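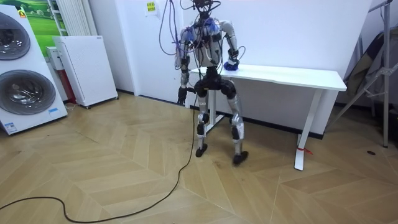
Umari Bookbinding Kit – Pocket Notebook Edition

£19. In stock. Posted from Dostcombe, usually next working day.

Make a proper sewn notebook at your own kitchen table. No glue gun, no sewing machine, no experience. If you can thread a needle you can do it. If you can't thread a needle there's a threader in the box.

What you get

Folded paper, cream, unlined, enough for two notebooks
Grey cover card, already scored
Waxed linen thread in the colour you pick below
Bookbinding needles, blunt-ish
Awl with a wooden handle
Bone folder (it's plastic, everyone calls it bone, no animals involved)
Punching guide
Needle threader
Instruction booklet

Thread colours: mustard, brick, bottle green, navy, undyed. Brick is low, more coming in March. If you order brick and we've run out we'll email before sending anything else.

What you need that isn't in the box: scissors, a ruler, something to punch into. An old phone directory is ideal if you still have one. Folded cardboard will do. Please not the dining table.

How hard is it

Not very. Fold the sheets, nest them into sections, punch the holes, sew. The booklet starts with a single-section pamphlet stitch, which takes an evening at most, and then goes on to the longer book with a chain stitch down the spine. The chain stitch looks harder than it is – the only fiddly part is the kettle stitch at each end, and the drawings for that page have been redone. If you have the old booklet with the green cover, ask and we'll post you the new page free.

Thread tension is what most people write to us about. Pull along the spine, never straight up, or the paper tears at the fold. Snug is fine. Tight isn't better.

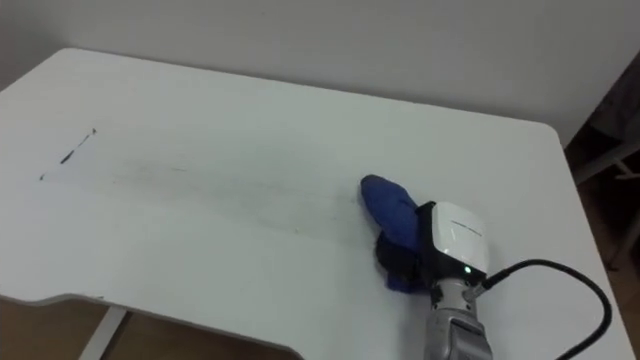

Wax helps as well. The thread comes waxed but it rubs off if you unpick alot, so run it over a candle stub and carry on. Same trick if it keeps knotting. Shorter lengths too – arm's length and no more, join a new piece when you run low. Booklet shows the knot.

The paper

Umari cream, made for writing on. Takes fountain pen well, pencil very well. Felt tips will show through. Light watercolour is OK if you don't scrub at it, it will cockle a bit. Grain runs the right way for folding, so the finished book opens properly and doesn't spring shut on you.

If you want heavier paper for painting, have a look at the Villca refill. Same size, same holes, fits the same cover. Fewer sheets because it's thicker.

Sizes and refils

Pocket (this one), £19
Desk, currently sold out, no date yet
Paper refill, cream, £5
Paper refill, Villca heavy, see separate page
Thread, any colour, £3 a card

Covers aren't sold on their own at the moment. We've been asked. Any stiff card works, cereal box included, just score it before you fold.

Is it suitable for children

With an adult sat next to them, yes. The awl is sharp. Let the grown-up do the punching and the child do the sewing and the cover. We put 12+ on the box for doing it alone.

What people have said

Genalyn Sarmiento
Bought two, one for my mum. She'd finished hers before I'd found my scissors. Spine came out a bit wonky on mine but it holds, and I've been using it for shopping lists ever since. Would like the desk size back please.

Aníbal Chambi
Good kit. Awl is better than the one I had. The navy thread is darker than on my screen, nearly black. Not a problem, just saying. 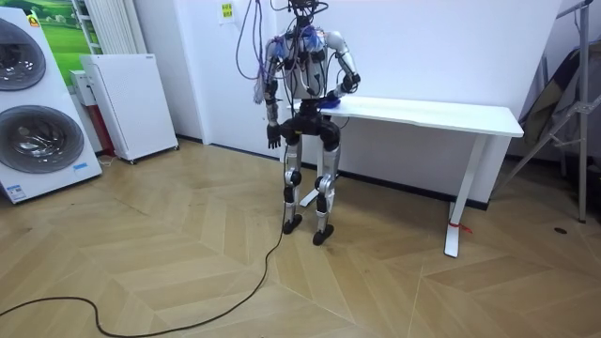
Aurelia Eder
My first go fell apart because I'd skipped the bit about keeping the sections in order. Second go, lovely. Could the booklet say that in bigger letters? Also the threader is flimsy, mine bent straight off. Four stars, would be five with a better threader.

Reply from the shop: fair point on the threader, we've changed to a sturdier one from Ukeck and it's in all boxes packed from Tue 8 November. Message us if yours has bent and we'll send one out.

Delivery and returns

Small parcel, goes second class unless you pick otherwise at checkout. Won't fit through a narrow letterbox, so leave us a note about where to put it. Unopened kits can come back for a refund. Opened ones can't, unless something's missing or broken – then tell us what and we'll post the part.

Gift wrap: brown paper and string, £2. Tick the box before you pay, we can't add it after.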